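Suturing practice: needle, thread and short incision

Gallery index > Wound closure > Instrument work
Page compiled by Manaia Goodwin, Pridthorpe skills unit. Last revised 17 Apr 2019.

This set covers interrupted stitches placed with wristed instruments across a short slit. It is meant to be read beside the Pliltska handbook, section 2, where the knot sequence is set out in full. Views vary between close and wide. Open each one at full size before comparing needle angles.

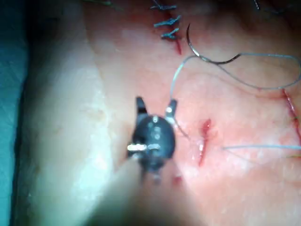
Curved needle resting on the surface, thread in a loose loop.

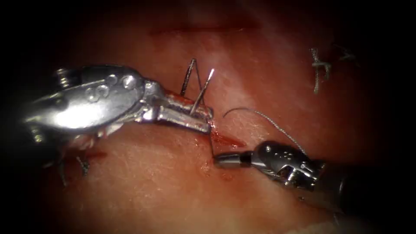
Needle held in the jaws of the left instrument, arc upwards, point to the upper right.

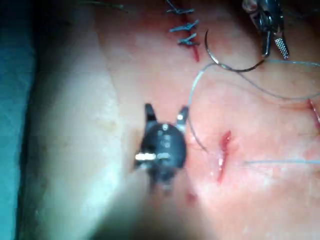 Needle driver at upper right, with the curved needle close to it and the open slit further down. 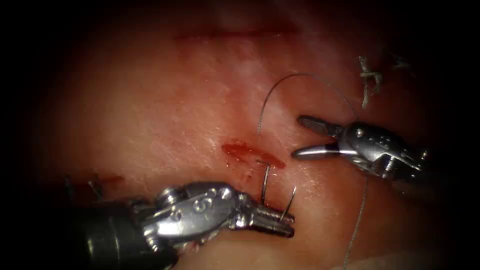

Needle partly buried just below the incision, driver at lower left, grasper at right.

All four views: curved needle and short incision, Pridthorpe set 439.

Notes on the set

Needle hold. Grip the needle well back from the point and clear of the swage. A hold too near the swage bends the needle on entry — the commonest fault in the January assessments.

Entry. Bring the point in at a right angle to the surface and turn the wrist through the curve. Pushing in a straight line widens the track.

Thread. Keep slack on the far side of the wound from the driver. Loops that lie across the slit get caught in the next bite. Yolanda Benítez's handout gives a method for parking the tail.

Second instrument. The grasper supports the edge and receives the point. It should not pinch the wound margin.

Spacing. Equal bites on both sides, same depth. See Tejada's chart, sheet 55.

Related galleries
Knot tying, two instruments
Continuous closure (Ibarra series)
Needle handling, left hand

Corrections to captions: Tanner Tremblay, Skollbridge office, extension 1036. Quote the set number.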